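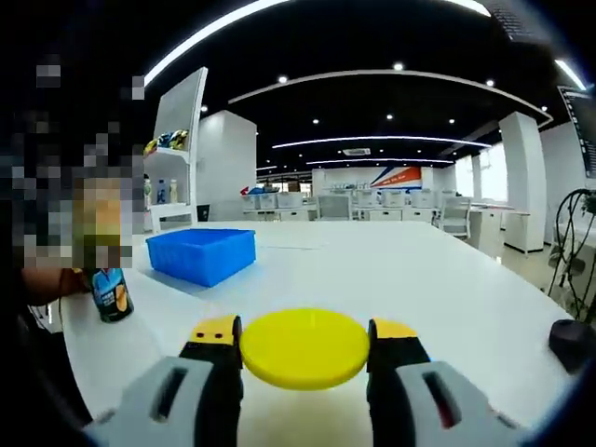

What has the Drotero team been comparing all spring? Two handheld grippers, the Urkow and the Flindska, along with the small wide-angle cameras that ride on them, to find out which pair gives the cleaner recordings for teaching an arm to pick things up.

It's a friendly sort of contest, and it has taken over more of the group's calendar than anyone planned back in March. Zodwa Modise, who runs the comparison, had set aside a couple of afternoons for it. By May she had 1,015 recorded grasps on the shared drive, a long page of notes on finger pads, and a standing invitation to colleagues from other teams to come by after lunch and try a few picks themselves (quite a few have taken her up on it, and some keep coming back).

The rules are simple enough to explain while you're strapping in. Each person works through 13 everyday items, flat ones and tall ones, hard ones and ones that crumple, and picks up every item 3 times with each gripper before moving it to a new spot. Modise asks people to go at whatever speed feels natural. She would much prefer a slightly clumsy grasp from a relaxed hand to a perfect one from somebody holding their breath, and she tells newcomers so, usually more than once.

Flat items have been the hardest part, as anyone who has tried to lift a coin with mittens on will understand. The Urkow has the stiffer fingers and gets under a thin edge well, but it is easy to knock the item away on the approach. The Flindska is softer and more forgiving, and people like it right off, though its fingers tend to bow outward when the item is nearly as wide as the opening.

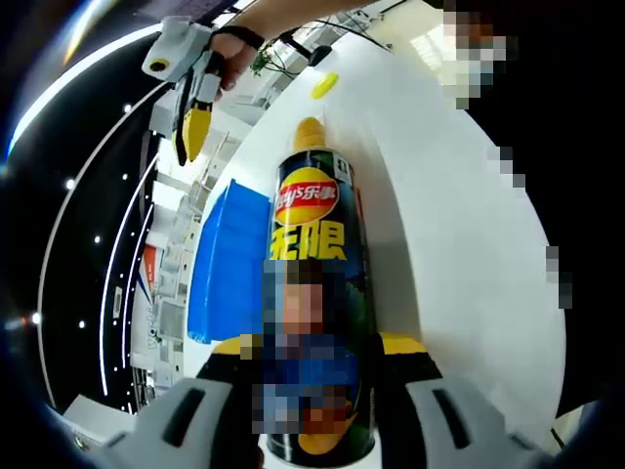 Tall items brought up a different question, and that one has more to do with the cameras. A narrow lens gives a nice crisp look at the fingertips but loses the top of anything much taller than a coffee mug, and the person holding the gripper has no way of knowing it until the recording is played back. The wide lens keeps the whole item in sight, along with a good deal of the office, and the team has been leaning that way for the past few weeks — even the people who started out firmly in the other camp.

Wrist comfort turned out to matter more than the spec sheets let on. Four of the regulars asked for a shorter strap, and Modise has been trying different lengths herself at the end of the day, when her arm is tired enough to give a fair opinion.

The recordings go next to Nkuna, the controller the group uses on its bench arm, which will be trained once on the Urkow set and once on the Flindska set and then given the same items to pick. Modise expects to have the first results to share over the summer. "I have a favorite, and I've had it since the second week," she said, "but I'm keeping it to myself until the arm has had its turn."

Anyone in the building who would like to try the grippers before then is welcome to stop by between 1 and 3 in the afternoon. Long sleeves should be rolled up, and watches left at your desk.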